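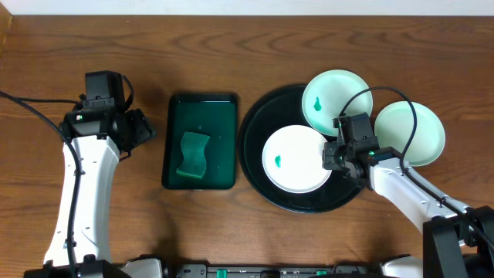
Table's busy

Home > Hardware > Laptops and Upgrades
Thread: 8GB soldered + one slot, is a mismatched stick going to bite me?

tania_c
OK so I have a Dolach 14 from a few years back and it is crawling. Browser, music, a spreadsheet, and it's gone. I opened the bottom up and there's 8GB soldered to the board and a single empty slot. The shop in Flornbridge wants to sell me an 8GB stick "so it matches" but a 16GB one is only 30 dollars more. Can I put the 16 in and end up with 24 total, or does that mess up the dual channel thing? I've read so many opposite answers that I'm dizzy.

imtiazh
Get the 16. I've been running 8+16 in mine for ages. The first 8 of the stick pairs up with the soldered 8 and that part runs dual channel, the rest runs single. You will not feel it in a spreadsheet.

wobblyheatsink
Gonna disagree a little. If you use the built-in graphics for games, the matched pair really is nicer. I swapped from 8+16 back to 8+8 and my minimum frame rates got smoother. Not night and day, but I noticed. Depends what you do with it, Tania.

imtiazh
Did you test that or just feel it? Because there's a LOT of feeling going around in RAM threads.

wobblyheatsink
Same game, same save, same spot, went back and forth twice. I didn't write a paper on it, no.

tania_c
I play one farming game and that's it, so I don't think I'm the target audience for minimum frame rates, haha. Does the speed have to be the same? The soldered stuff says 3200 and the 16GB one I'm looking at is a Womum, also 3200.

Sibel T.
Same speed is good. If they were different they'd both drop to the slower one, so you're fine there. Make sure it says SO-DIMM and DDR4 on the box, and check the manual for the max the slot will take. A couple of the thin models stop at 8 in the slot and won't boot with more.

And please unplug the charger and disconnect the battery before you touch the slot! I got lazy once and it cost me a board.

gruntbox
Everyone's talking about RAM and she hasn't said what drive is in it. If it's one of the Dolachs with the spinning drive then RAM is only half your problem. Check that first, it's free to check.

tania_c
Um. Task Manager says HDD. Disk sits at 100% for the first ten minutes after I turn it on.

gruntbox
There it is. SSD first, RAM second. If you can only afford one this month, do the drive.

imtiazh
I'd still do both while the bottom's off. Those plastic clips don't love being opened over and over. But yeah, if it's one or the other, drive.

Sibel T.
I'd go RAM first if she's running out of memory though? She said it falls over with a browser and a spreadsheet open. An SSD makes the swapping faster but it's still swapping.

gruntbox
At 100% disk on a cold boot with nothing open? That's the drive. We can agree to differ.

chiharuk
Butting in with a practical thing – clone the old drive before you take it out. I used a cheap USB enclosure and free cloning software, left it overnight, swapped them in the morning and everything was where I'd left it, wallpaper and all. If yours only has 80 GB or so left free you can still go to a smaller SSD, you just need to shrink the partition first. Ask if you get stuck, I've been there.

tania_c
This is so helpful, thank you all. Going for both, with the Womum 16 and a 500 gig SATA SSD. The manual says the slot takes 16, I checked (page 41, tiny print, Sibel you were right that it varies). Ordered tonight, should be here in 2 days.

wobblyheatsink
Nice. Run a memory test overnight before you trust it with anything important. Sticks do show up dead sometimes.

tania_c
Will do. One more dumb question, do I need thermal paste for any of this?

imtiazh
Nope, not unless you take the heatsink off. Leave it alone! Though if the fan's full of fluff, a bit of canned air while you're in there won't hurt. Hold the blades still while you spray.

gruntbox
Post your boot time before and after. I want my drive argument settled.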